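Wutholm white table, small size - six months of daily use

Rating: 4 out of 5

I bought the Wutholm in April to replace a folding card table that had started to sag. I wanted a plain white work surface for sorting, gluing, wrapping parcels and the occasional bit of sewing, and I didn't want to spend what a real drafting table costs. The Wutholm was 165 dollars with delivery. I looked at one other table in the same range, the Zendham, and passed on it because the reviews complained about the edge trim coming away.

What comes in the box

The top, four legs, two crossbars, a bag of bolts and an Allen key. The instructions are one folded sheet with drawings and no words. The drawings are fine except for the crossbars, which are shown from underneath while everything else is shown from the side. I put mine on backwards the first time and had to undo them.

Assembly took 111 minutes including the crossbar mistake and a break for coffee. If you do it right the first time it should go a good deal faster. You can do it alone, but you will want a second person to turn the table over at the end. The top is heavier than it looks and the corners are sharp enough to mark a floor. I laid down an old blanket.

All the bolts were there, plus one spare. One leg insert was a little tight and I had to back the bolt out and start it again by hand. Don't use a power driver on these.

Stability

Good. I pushed on it from each side after assembly and it barely moved. After a month I went around with the Allen key and got another quarter turn out of most of the bolts. It has been steady since then. I cut cardboard on it with a mat underneath and there is no wobble when I lean on the knife.

The feet adjust, which I needed because my back room has a slope toward the door. They are plastic and turn by hand. One was stiff, and I used pliers with a rag around it.

Height

The table stands at normal dining height. For sitting work that's right for me. For standing work it is too low, and my back tells me after half an hour. Wisudwood sells leg risers that fit it for 19 dollars a set. I tried them for a week and went back to the standard legs, since I mostly sit. The risers did fit and they seemed solid - if you cut fabric or paint standing up, you will probably want them.

The surface

This is the part I get asked about most and the part I have the most to say about. The finish is matte, and it is very matte. I had a glossy white desk before the card table and the ceiling light bounced right back at me off it. With this one I can work all evening under the same light and not squint. Small things are easy to find on it. Dropped pins, screws and seed beads stand out right away if they are any color but white.

It isn't perfectly smooth. If you run your palm across it there is a slight drag, closer to heavy paper than to plastic. I like this because things stay where I set them down. Pencils still roll, but slower. For writing on a single sheet of thin paper I put a pad underneath, or the pen picks up the texture.

The downside is that it marks. A glossy top wipes clean in one pass. The matte finish holds on to smudges from hands, and gray ones from pencil and newsprint are the worst.
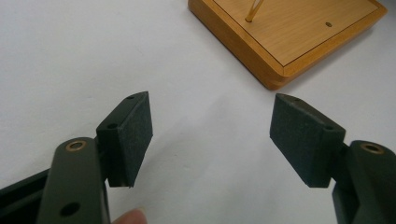 For everyday cleaning I use a damp microfiber cloth and a drop of dish soap, then a dry cloth. That takes care of most of it. For stubborn spots I tried three things. A melamine sponge works but leaves a shinier patch if you press, so go lightly or skip it. Rubbing alcohol took off marker ink and did no harm that I can find. Baking soda paste did very little except make a second mess to clean up.

Light shadows of old smudges do stay behind, and you notice them in low light from the side more than from above. If you need a surface that always looks new, get something glossy or put a cover on it. Mine is for work and I have stopped minding.

Glue is better than I expected. Dried white glue peels off in one piece. Hot glue also lifts with a fingernail once it has cooled. I have not tried super glue on purpose and would not.

Heat: I set a mug down without a coaster most days and there are no rings. I have kept the iron off it.

Customer service

I wrote to the company about the stiff foot and got an answer from Rosaura Benavides in 3 days. She offered to mail a replacement foot at no charge. I had already freed mine by then, but she sent it anyway and it came in a padded envelope the following week.

Compared with the Castaño

My sister has the Castaño, which costs more and has a drawer. The drawer is shallow but handy, and hers has a rounded front edge that is easier on the forearms. The Wutholm edge is square and I feel it after a long stretch of typing. Her top scratches more easily, though. She has several fine lines on it from dragging a metal ruler, and I do the same thing on mine with nothing to show for it.

Would I buy it again? Yes, at this price. I would pay a little more for a rounded edge and clearer drawings for the crossbars. I took off one star for the smudging, and anyone who handles a lot of pencil or newspaper should keep a cloth close by. The spare foot is taped under the top with the Allen key.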